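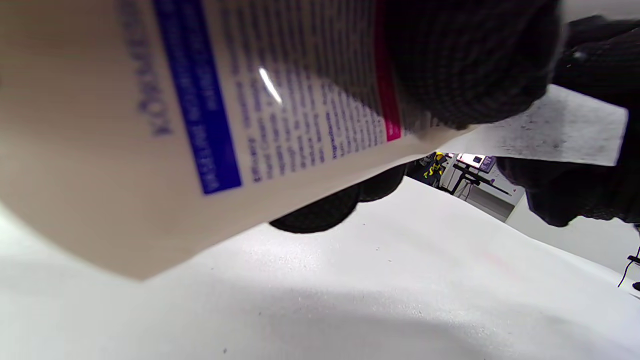

Why does a gripper policy need to know how old its camera picture is?
Because the arm acts on what the camera saw a moment ago, and if that moment is longer than the software thinks, the fingers close in the wrong place.

Home | Modules | Handouts | Lab Sheets | Search

Robot Software, Handout 3: From Wrist Camera to Arm Command
19/09/2022. By the module team, Drumerton

This is my favourite handout of the module, so bear with me if it runs on a bit! Last time we looked at how a demonstration recorded with a hand-held gripper becomes a list of poses. Today we follow one picture through the software, from the camera to the motors, and see where the time goes. Keep your Kirkeo notes open, as we use the same node names.

1. What the camera gives us

A wrist camera sits very close to things. With a big plastic bottle held up near the lens, the bottle can fill well over half the view, the small print on the label blurs, and a strip of glare runs straight across the shiny surface. Gloved hands cover one end of it and the table underneath is plain white. For a feature tracker this is hard going. The glare belongs to the lamp and the surface together, so it slides over the label as the camera moves, and any corner the tracker finds on it is a false friend. A plain white table gives it next to nothing.

So where do good features come from? Try large lettering and the borders between strong colours first. A blue band against a cream label is lovely for this. Far-off background helps too, even a small slice of it, as long as it stays still.

Exercise 3a: mask out all pixels above your brightness limit, run the tracker again and compare the two paths. Try three limits before you pick one. Do you lose more than you gain?

2. Where the time goes

Zivorgate stamps each picture when it arrives at the computer. The shutter opened earlier than that! In our lab log the whole trip, shutter to first motor movement, came to 305 milliseconds. The policy itself used 13 of those. I love this result, because everybody starts by trying to speed up the network.

The rest is exposure, transfer, decoding, waiting in queues and the arm controller's own smoothing. Queues are the sneaky one. If the queue holds three pictures and the reader is slow, you are always looking at the oldest. Set the depth to one and drop the rest.

3. Making up for it

Suppose the policy predicts a run of future poses, each with a time attached. When the answer is ready, throw away every pose whose time has already passed, then send the remainder early enough to cover the arm's own delay. Hartley does this in its scheduler (read the function slowly, it is short and rather beautiful).

Worked case: an arm moving at 300 mm per second with 0.1 s of delay left uncorrected is 30 mm behind. That is plenty to knock a bottle over.

Exercise 3b: plot commanded and measured position on one graph. Slide one along until they match. The shift is your arm delay. Put it in the config file in seconds, please, not milliseconds.

Before next time: finish 3a and 3b, and read the section on clocks in the Kirkeo notes.

Contact the module office | Copyright Drumerton | Back to top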